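5.4 Setting up the wrist camera view for thin-object picks

This section covers the detection mask, the approach line and the grip check for narrow items such as sticks, straws and tubes. Finish the hand-eye calibration in 5.2 before you start. If you skipped it, Ultix will still let you save a profile, but the profile will stay gray in the job list and can't be run.

You need an operator login with edit rights. Changes made here apply only to the open profile.

Draw the finger mask

1. Put the arm in Manual and set the speed to 50 mm/s or lower.

2. Open the gripper halfway from the Tools tab.

3. Go to Perception > Wrist View and press Hold. The live view freezes on the current picture.

4. Trace the outline of both fingers with the mask tool. Start at one lower corner, follow the outer edge up to the tip, and come back down the inner face.

5. Press Save Mask, then repeat steps 2 to 4 with the gripper fully open and fully closed. The profile needs all 3 masks. Ultix fills in the positions between them.

Note: Keep the mask line tight at the tips. A loose mask hides the part of the work area where the last stage of the approach takes place.

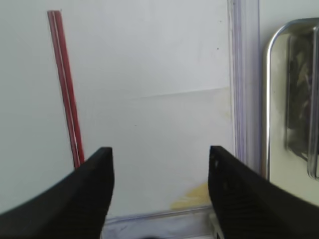 Figure 5-6. Wrist view before masking. Gripper open, red rod at upper left, clear plastic strip at right.

Mark the target and the areas to ignore

6. Press Add Target and click two points along the length of the object, as far apart as you can. In Figure 5-6 the lower end of the rod is hidden behind the left fingertip, so both points go on the part that shows.

7. Set Shape to Thin Rod. If the object has a stripe along its length, as this one does, turn on Merge Colors. With this setting off, the detector may return each color as a separate object.

8. Draw an ignore area over anything shiny or see-through. In the figure that means the steel object at the right edge, the plastic strip beside it and the plastic rim between the fingers.

9. Set Stain Filter to Medium if the background has marks on it, such as the yellow patch near the right finger.

Caution: An ignore area affects detection only. The planner does not treat it as an obstacle. Walls and rims must also be entered in the collision model (see 6.1), or the arm may drive into them.

Check the result

10. Release Hold and press Test Detect. Run it 3 times without moving the arm. The target line should land in the same place each time.

11. Press Preview Path. Look at the approach from the side view as well as the top view — a path that looks clear from above can still pass through a rim.

12. Save the profile.

If Test Detect stops with code 3517, the target line crosses the finger mask. Move the wrist until more of the object is in view, and mark the target again from step 6. You don't have to redraw the masks.

Masks do not carry over when fingers are changed. After fitting a new set, go back to step 1.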